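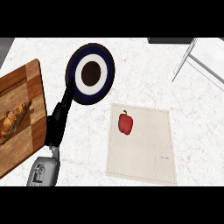 Speaker notes: Starting a breakfast service in a small guesthouse
Nermina Perić
Jan 28, 2026
Regional hosts' meeting, Botley

Slide 1. Title
Wait for the back rows to sit down. Thank the organizers. Say who I am: I ran the breakfast room at the Rothe for nine years and now help small places set theirs up. Questions at the end, except if a word makes no sense, then shout.

Slide 2. Who this is for
Guesthouses with up to 12 rooms. If you have a hotel kitchen and a chef, you will be bored until slide 7. Ask for a show of hands: who serves breakfast now, who used to and stopped. Let one person from the second group say why they stopped. Keep it to a minute.

Slide 3. What guests told us
Last year we put a card in every room at the Rothe and got 153 back. The question was left open: what would you change about breakfast? The biggest group of answers was about time. People wanted to start earlier on weekdays and later on Sundays. After that came coffee. Very few asked for more choice.
Read out the two cards on the slide. Don't read the third, it is only there for people with good eyes.

Slide 4. Hours
We used to open at 8 and close at 9:30. Business guests left without eating and then asked for money off. We moved to 6:45 on weekdays with a cold table only, and hot food from 7:30. The early part needs one person. It was the cheapest change we made.
If someone asks about staffing law, I can't answer for their area. Send them to the handout, back page.

Slide 5. The short menu
Pick four hot dishes and stop. Ours were eggs two ways, porridge, and a mushroom toast. Everything else came off the cold table. Pastries go out in small batches – six at a time for a room our size – and get topped up. A full basket at 7 looks good and is dry by 9.
Croissants: buy them frozen and unbaked if you don't have a baker nearby. Bake straight from the tray the supplier gives instructions for, and write your own oven's time on the freezer door. Ours needed four minutes longer than the box said. Plain ones outsold chocolate every week except school vacation.
Skip the part about jam if we are running late.

Slide 6. Money
Slow down here. People write this down.
Setup cost for the Casov, which has eight rooms: $1,000 for plates, cups, serving boards, a toaster and a second-hand fridge. That figure leaves out the coffee machine, which they lease for $55 a month.
Food cost per guest came to $4 in the first quarter. It went up when they added smoked fish and came down when they took it off again.
Point out that the owner's own hours are not on the slide. She didn't want to put a number on them. Suggest everyone do it for themselves at home.

Slide 7. Waste
Weigh what you throw out for two weeks. One bucket for the kitchen, one for what comes back on plates. At the Casov the plate bucket was the heavy one, and nearly all of it was bread. They cut the slices thinner and put the toaster where guests could reach it.
Cut fruit is the other one. Put out whole fruit and a knife, and keep one small bowl of cut fruit for families.

Slide 8. Allergies
Ask at booking and again at check-in. Write it on paper and put it where the cook stands. Keep a separate toaster for gluten-free bread, with its own label, and don't let anyone borrow it.
Tell the Sivonia story: new cook, verbal message only, almond milk in the porridge. The guest noticed in time. They have used a written sheet every morning from then on.

Slide 9. Layout
Photo of the Sivonia's breakfast room before and after. Coffee moved away from the door, juice moved next to the glasses. The line at the door went away. Mention that a serving counter should be cleared and wiped at a set time, even on a quiet morning – guests notice crumbs.

Slide 10. First month plan
Week one, own staff and friends only. Week two, guests who booked direct. Open to everyone in week three. Fix the hours before you touch the menu.

Slide 11. Questions
Handouts are by the door. Repeat each question into the microphone. Room has to be clear by noon, so stop at ten to.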